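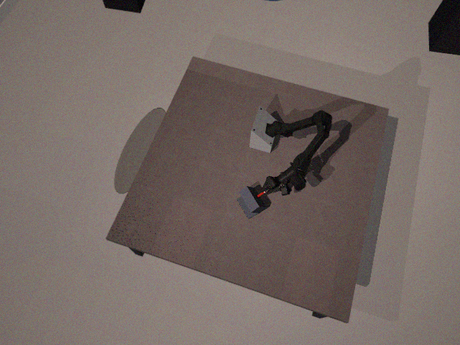
Figure 4. Bench view in the simulator, gripper at the test box.

4. Comparing two grippers on the bench scene

This section covers a side-by-side trial of two grippers on the same arm in the Kurkeo simulator. It assumes you have finished section 3 and that the arm moves when you jog it from the controller panel. If it does not, go back to 3.6 before you carry on.

The steps are written for the Hollari two-finger gripper and the Tejada short-finger gripper. Other models can be tried in the same way, but you will need your own finger offsets.

4.1 Before you start

Load the scene called bench_box. It has one table, one arm, the mounting block and a small blue-grey box. Leave the table and the block where they are. The arm base position is stored relative to the block, and moving either one will spoil the saved poses.

Set the view to High. In this view the table sits with its corners pointing at the four corners of the window, which takes some getting used to. All directions in this section are given in table axes, not screen directions.

Note: The controller must be set to position mode. Force mode is covered in section 6.

4.2 Setting up the first gripper

1. Open Tools and choose Hollari from the gripper list.
2. Press Attach. The wrist joints will lock for a moment and then release.
3. Enter the finger offset from the gripper sheet. Use millimetres.
4. Set the closing force to 12 newtons.
5. Jog the arm to the saved pose READY. Check that the elbow is clear of the table.
6. Save the set-up under a new name. Do not write over the default.

Caution: If you change grippers while the arm is at the box, the new fingers may load inside the box. The simulator will then throw the box off the table. Always return to READY first.

4.3 Running the approach

1. Turn on the contact marker under View. It draws a short red mark when it is active.
2. Set arm speed to 100 millimetres per second.
3. Press Approach. The gripper moves in and stops next to the box.
4. Zoom in and look at the fingers from at least two sides. The High view alone will not tell you whether there is a gap.
5. If the fingers are not square to the box, turn the last wrist joint in small steps until they are. Write down the final angle.
6. Press Close, wait for the status line to settle, then press Lift.
7. Hold for five seconds, lower, and press Open.

Note: The arm casts a wide shadow on the table and it is easy to mistake this for part of the arm when judging clearance. Turn shadows off under View if it bothers you. It has no effect on the results.

4.4 Running the batch

One good lift says very little. Use the batch tool to repeat the lift with the box turned a little each time.

1. Open Batch and load box_turns.
2. Set the number of runs to 2,000. On the office machine this takes about two hours — longer with shadows left on.
3. Leave the random seed at 613. Both grippers must use the same seed or the box positions will not match.
4. Press Start. Do not change the view scale during the run.
5. When the batch ends, export the log before closing the window. The log is not kept otherwise.

4.5 Changing over

Return the arm to READY, detach the Hollari and attach the Tejada. Repeat 4.2 to 4.4 with the Tejada offset. Keep speed, closing force and seed the same.

The Tejada fingers are shorter, so the wrist comes down closer to the table. If the approach stops early with message W-Clear, raise the approach height by two millimetres and start again. Note the change in the log, and rerun the Hollari batch at the new height as well.

4.6 Reading the logs

Each line shows the box angle, the finger gap at close, and one of three results: Held, Slipped or Missed. Sort by angle first. A gripper that misses only at certain angles usually has a wrong wrist offset, and you should check step 5 in 4.3 before blaming the fingers. Slips spread over all angles point to closing force or pad friction.

Pad friction is set per gripper and the defaults are not equal. Make a copy of each gripper file and set both to the same value if you want to compare finger shape alone.

Changes to this section: wrist clearance note added by Aniela Pawlak, July 27, 2019. Batch steps checked by Teodor Stoica.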